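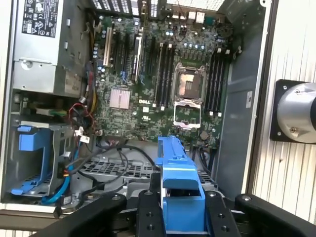 L'intérieur d'une tour de bureau, boîtier ouvert et couché sur le flanc.

Je voudrais dire un mot en faveur des chaudières que l'on entretient, et de ceux qui les entretiennent, parce que l'hiver venu on ne parle plus que de les remplacer. J'ai passé 5 ans à gérer un petit immeuble de bureaux, rue Nolte, et je garde une vraie tendresse pour notre vieille installation (un peu bruyante, c'est vrai, surtout en février !).

Chaque automne, Marcus Whitfield, de la maison Storulley, venait y consacrer une matinée entière. Il purgeait, il nettoyait le brûleur, il écoutait longuement la pompe, et puis il nous laissait une facture de 275 euros que mon associé trouvait toujours trop salée. Une année, nous avons cédé, nous avons sauté la visite, et j'ai vu des comptables travailler en manteau pendant deux jours, ce dont je rougis encore.

Je sais bien qu'un appareil neuf consomme moins, et je ne prétends pas qu'il faille tout garder jusqu'à la dernière vis. Mais un commerce, un cabinet, une boulangerie vivent de la chaleur qu'il y fait, et cette chaleur-là mérite mieux qu'un coup de fil affolé un soir de gel. Prenez donc rendez-vous en septembre, offrez le café au technicien, et demandez-lui de vous montrer où se trouve la vanne d'arrêt.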